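Forncombe Robotics Group
Wednesday, April 26, 2023

1/ The Forncombe Robotics Group has today opened the first part of its household handling collection to partner laboratories. This thread sets out what has been gathered, how the sessions were run, and what we ask of those who intend to use the material.

2/ The collection is named Clotum. Its first part holds 400 accepted demonstrations, each a single attempt at a single household task, carried out by a person guiding the arm. No demonstration was produced by a trained policy, and none by a script.

3/ Operators worked in pairs. One guided the arm while the other read out the instruction, started and stopped the recording, and entered the outcome. Pairs changed places every 8 demonstrations. Operators told us that their attention began to slip after that point, and the shorter turns have been kept.

4/ Instructions were written in everyday words by people outside the engineering team. "Turn the knob", "open the door" and "pick up the plug" are typical. We did not correct the wording afterwards. A learning system meant for use in homes will be spoken to in this way, and tidied sentences would have served it poorly.
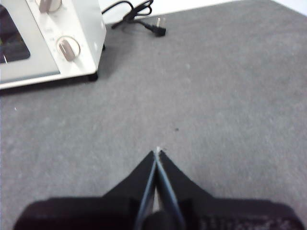 5/ Starting positions were the subject of long discussion within the group. Our early sessions in November began each attempt with the arm in the same place, and the models trained on them did badly when that place changed. Every attempt now begins from a position drawn from a list, with the fingertips over open mat and clear of the appliance. The cord and plug are part of the layout as well. A black cord lying in loops on a grey mat, its plug resting with the prongs upward, is a fair test of whether a system can tell a thing to be grasped from a thing to be avoided, and the layout sheet for the toaster oven records where the plug lies as carefully as it records the oven.

6/ Knobs deserve a separate word. We ask operators to bring the fingers to either side of the raised grip and to turn in one steady movement. Attempts in which the fingers slipped and the operator recovered are kept and marked "recovered". Attempts that were abandoned are kept in a separate folder and are not part of the 400.

7/ Review was led by Siwan Voyle. Each recording was watched in full by 3 reviewers working separately, who marked it accepted, recovered or rejected. Where they disagreed, the recording was watched again by all of them together. 222 recordings went to this second viewing — more than we had planned for, and the chief reason the release is later than first announced.

8/ Most disagreements concerned the end of the task. If the instruction is to close a door, has the task ended when the door meets the body, or when the gripper has withdrawn? The group has settled on the second. Users who prefer the first may cut the recordings by means of the contact marker supplied with each one.

9/ Files are supplied in the Proltero format, with wrist view, joint positions, gripper opening and instruction text held together on one clock. A reader for the format is included. Partners who have worked with our earlier releases should note that gripper opening is now given in millimetres and no longer as a fraction.

10/ Certain limits should be stated plainly. All sessions took place under even indoor light. The work surface was a grey mat throughout. Appliances were not powered during any session. We would advise against drawing conclusions from this part alone about performance in a furnished kitchen.

11/ The second part is being gathered now at our Swati site, on other surfaces and under mixed light. The written instructions will again come from people outside the team, and a small number will be given in Welsh alongside the English.

12/ Partner laboratories may request access through their usual contact. We ask that errors in the labels be reported with the recording number and the time at which the error occurs. Corrections will be issued as a dated list, and the original files will be left as they are.

13/ Siwan Voyle and the review team will answer questions on the labels in reply to this thread until the end of the week. Questions on the arm or the file format should be sent to the engineering desk.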